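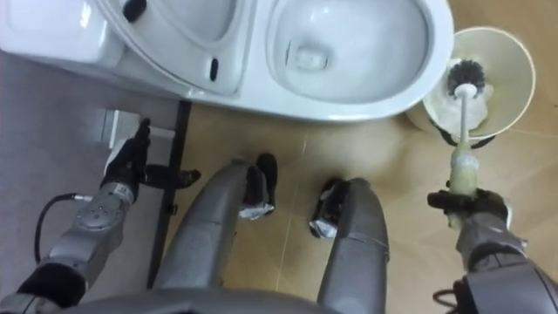
Page last changed: September

Toilet Brush and Bowl Cleaning: Frequently Asked Questions
Sternora Home Care, Garkville

We love questions about toilets. We got 61 of them over the summer, so this page has been rewritten from top to bottom. If yours is missing, send it in and we'll add it!

How often should I brush the bowl?

Twice a week for a bathroom that gets daily use, plus a quick swish whenever it needs one. In a guest bathroom once a week is plenty, even if no one has stayed over. Standing water leaves a ring all by itself, and a young ring comes off in seconds, while an old one can eat up your whole Friday evening.

What order do you clean in?

Lid up, cleaner under the rim, then go and do the sink while it works. Come back and brush under the rim first, all the way around, then the sides, then down into the drain opening. Flush, and hold the brush in the fresh water as it runs. Wipe the outside last, with a separate cloth: tank, lid, seat, rim, then the base and the floor next to it. (The base! It gets skipped so often, and it makes such a difference to how the room smells.)

Is there a right way to hold the brush?

Whatever lets you keep your wrist straight. A long handle is wonderful for this, and if yours has a separate grip section, try your hand on it and then a bit higher up and see which gives you better control under the rim. Use short strokes. Big sweeping ones feel great but they throw water over the edge.

Do I need gloves?

Yes please. Keep one pair for the toilet only, in a color you don't use in the kitchen. Rinse them while they're still on your hands, then hang them up by the fingertips so the insides can air out.

Which shape of brush is best?

We're big fans of the plain round head. It fits most bowls and it rinses easily. The ones with a little side tuft for the rim are terrific too, as long as the tuft is stiff. Soft ones just fold over. Dark bristles or light bristles clean the same, though light ones do tell you sooner when it's time for a new brush.

How do I get the brush back in its holder without dripping everywhere?

Lay the handle across the rim, lower the seat onto it so the head hangs over the water, and walk away for ten minutes. It really is that easy, and we are a little evangelical about it! Then put the brush back once it has stopped dripping.

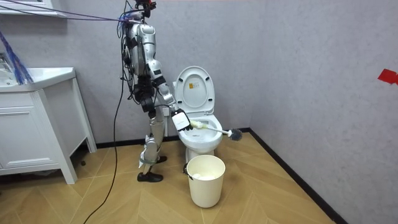
Kavitha Thomas wrote in to say the ten-minute drip isn't long enough at her house. Her bathroom has no window, the brush goes back damp, and by the end of the week there's a puddle in the bottom of the holder. She has started leaving it over the bowl until bedtime and wants to know if that's all right.

It's more than all right, Kavitha, as long as the household knows to look before sitting down! In a room with no window we'd also run the fan for a while after cleaning, and tip out the holder every time you take out the bathroom trash. The two jobs go together nicely.

Can I put paper in the bottom of the holder to soak up drips?

You can, and lots of readers do. Change it each time you clean, though. Paper that sits there for weeks turns to mush and is miserable to scrape out. We prefer a holder you can simply wash.

How do I clean the holder itself?

Fill it with hot water and dish soap, stand the brush in it, and leave it for half an hour. Pour it into the toilet, use the brush to scrub the inside, rinse, and let both dry completely. Once a month is good. Stick to dish soap and you don't have to worry about what it might meet in the bowl.

Can I mix cleaners for a tough stain?

Please don't, ever. Bleach with anything acidic (vinegar and most limescale removers included), or with ammonia, makes dangerous fumes. Pick one product, follow its label, and flush well before you try another on a different day.

What about the brown line at the water level?

Most likely minerals. Push the water level down by pressing the brush into the drain a few times, then lay paper soaked in white vinegar along the line. Give it a couple of hours, take the paper out and throw it in the trash, then brush. Very old lines may need two rounds. Skip the wire wool, which scratches the glaze and gives the next stain something to cling to.

Where should the trash can go?

Within reach of the seat and out of the way of your knees when you clean. A small one with a liner is perfect. Move it before you wipe the floor and give the bottom a wipe too.

When is it time to replace a brush?

When the bristles splay outward, when the head wobbles, or when a good soak no longer freshens it up. For most homes that works out to roughly 2 a year.

Do you teach this in person?

We do, and it's our favorite part! The Seixas Street room hosts our bathroom mornings, and you get to practice on real fixtures. Bring your own gloves. Brushes are there for you to try, so you can find out which length suits you.

Can I get new answers by email?

Yes, they go out first in Jumus, our newsletter, which now reaches 3,906 households. Write "bathrooms" in the subject line when you sign up and you'll get only the bathroom ones. Kitchens has its own list, and the oven questions in there are fantastic.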